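Grakuvora manipulation cell – pre-run software checklist, with comments
Cell: Closport, two-arm table
Checked by: Domnica Cozma
Date: 11/04/2020

1. Controller and network
1.1 Both arm controllers on the same software build. OK.
1.2 Control loop set to 500 Hz, no missed cycles in the log over 1000 cycles. OK.
1.3 Emergency stop signal reaches the planner and clears the motion queue. OK.
Comment: the queue clears, but the planner still reports "executing" until it is restarted. Ticket 186 stays open.

2. Perception – wrist view
2.1 Gripper mask loaded before grid detection starts. OK.
2.2 Grid lines fitted from tape edges. Pass with remark.
Comment: the line fitter expects unbroken tape. Torn pieces come out as separate segments, and the merge step must be switched on in the config.
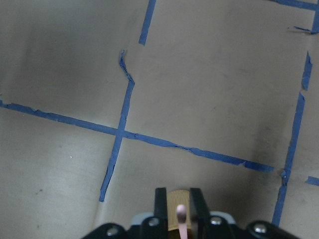
Item 2.2 – wrist view, torn and interrupted tape lines.

2.3 Gap tolerance in the merge step. Fail at the default value.
Comment: where two pieces of one line are offset sideways, the fitter returns two lines and the cell index shifts by one. Loose tape that has curled up must be rejected by the height filter, not merged. 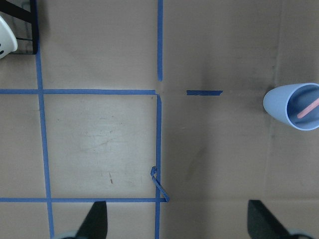 Sławomir Szulc: I would not raise the tolerance any further. At the value in ticket 301 it began joining lines that belong to different cells. Can we take the grid from the fixed camera and use the wrist view for the last part of the approach only?
Reply, D. Cozma: agreed for this release. Config changed, 2.3 to be repeated.

3. Planning and grasping
3.1 Collision model includes the rack, the base plates and the second arm. OK.
3.2 Rim grasp on cups: finger depth limit active, force limit active. OK.
Comment: the depth limit is read from the object file. If the file is missing, the planner takes the table height instead

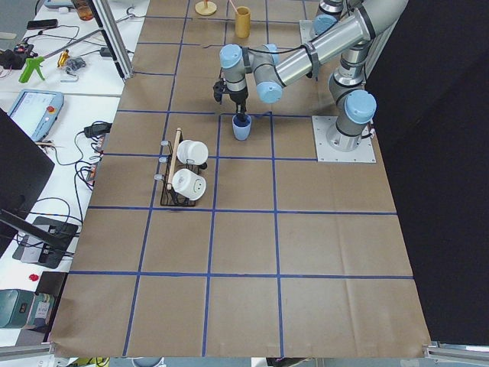
and gives no warning. A missing file should stop the plan. Until that is fixed, run the file check script by hand before each session.
3.3 Cable allowance on the wrist joint set in the planner, both directions. OK.
3.4 Approach from above: clearance counts anything standing out of a cup, such as a stick, as part of the cup. Pass with remark.
Comment: thin items drop out of the point cloud at the default voxel size. Use the fine setting.
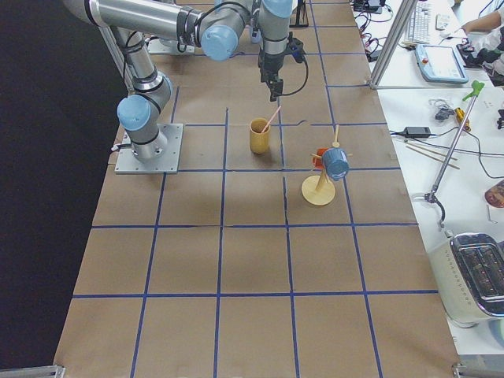
4. Logging and sign-off
4.1 Clocks of all cameras and controllers in step. OK.
4.2 Log folder writable, old logs moved. OK.
4.3 Open items: ticket 186, repeat of 2.3, file check in 3.2.
Release for slow-speed runs only – Barbara Lis to countersign after 2.3 has been repeated.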